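Statement on the Cancellation of the Nelar Awards Broadcast

Readers of this blog have written to ask for my view of the events surrounding the Nelar Awards, and in particular of the decision by the host, Tadhg Phelan, to leave the stage before the final category was presented. I attended the ceremony as an accredited guest and was seated near the front of the hall. I have waited until both parties issued their statements before publishing my own account.

The ceremony was scheduled to run for 90 minutes. Mr. Phelan's opening remarks were well received, and the first hour proceeded according to the printed program. The difficulty arose during the presentation of the award for best supporting performance, when the singer Nanami Yokoyama accepted on behalf of an absent colleague and used the occasion to criticize a joke Mr. Phelan had made earlier in the evening. The joke concerned her withdrawal from the Celto tour in April. 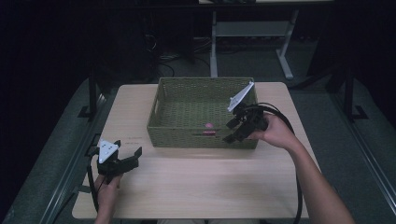 Mr. Phelan replied from the side of the stage. His microphone was open, and the reply was heard by everyone present. I do not intend to repeat it. Ms. Yokoyama returned to her seat, the orchestra played for longer than planned, and the broadcast went to a commercial break from which it did not return. Viewers at home were shown a recorded concert for the remaining 26 minutes.

The statement released by Mr. Phelan's office on Wednesday describes his words as "a private remark made in a public place." It includes an apology to the audience. It does not include an apology to Ms. Yokoyama, and her representatives were correct to note the omission. 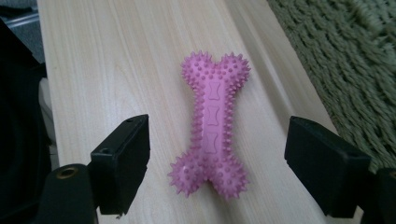

Some responsibility must also rest with the organizers. The producer, Sidra Khokhar, has confirmed that the joke was in the script approved before the ceremony. A guest who was known to be in the room, and whose withdrawal was known to be a sensitive matter, should have been consulted. Aoi Hirano, who hosted the same event for two years, told me that her scripts were always shown to anyone named in them. That practice appears to have lapsed.

The final award was presented to Tetsuya Sugawara backstage at 11 p.m. He accepted it with good grace and has declined all interviews since. His film deserved a better evening.

I have asked the organizers whether the full ceremony will be released. Their reply, when it comes, will be posted on this page.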